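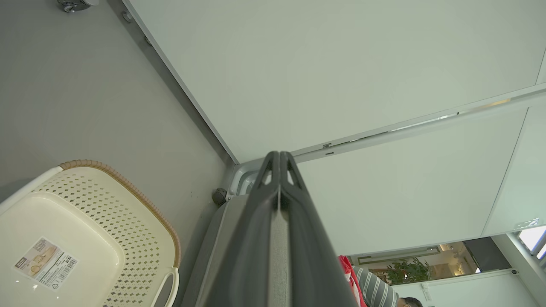
Where the Stirkgate laundry project has got to

Hi all, and thanks for being so patient with me on this one! I know the spring report was thin, so I've tried to put the useful stuff in this time, including the bits that didn't go well.

The big news is that the wash room at Stirkgate is open. We got the keys in April, the plumbing passed on the second try (the first inspector wanted a bigger drain, and he was right), and families have been coming in since the first week of May. By the end of June we'd done 174 loads. I had penciled in a lot fewer than that for our first two months, so I'm pretty thrilled.

Money

Your grant paid for the washers, the dryers and the venting. The venting ran over and I moved money out of the signage line to cover it, which I did ask you about in March. That's why the sign on the door is still a sheet of paper in a plastic sleeve. Soap comes from Mimis at a discount, and they've agreed to keep the price where it is through December.

Who's coming

Mostly people from the apartments on the Discombe side, where the basement machines have been out of order since last year. We have 17 households signed up for a regular slot, and everybody else just walks in. Evenings are packed. Mornings are dead, and I'd like to try opening at noon and staying on until 9 p.m. instead. It wouldn't cost any more in wages.

What went wrong

We lost 5 days in May when a dryer kept tripping the breaker. The electrician found a bad outlet and fixed it under warranty, but I had to call people and cancel on them, and a few haven't been back. I'm still working on that (free soap helps). The folding tables were also too low! My back found that out before anyone else's did, so we put them up on blocks.

Next up

The Machala building is the second site in our plan, and the landlord there has finally sent a draft lease. I have three questions about it, mostly to do with who pays for water, and I'll forward it once I get answers. If we sign in August, I think we could be washing by November.

I'll need your okay on the new hours before the end of July, please. A quick email is fine.

Last updated: July

We use cookies to help this site work. By continuing to browse you accept our cookie policy.

Contact us | Back to top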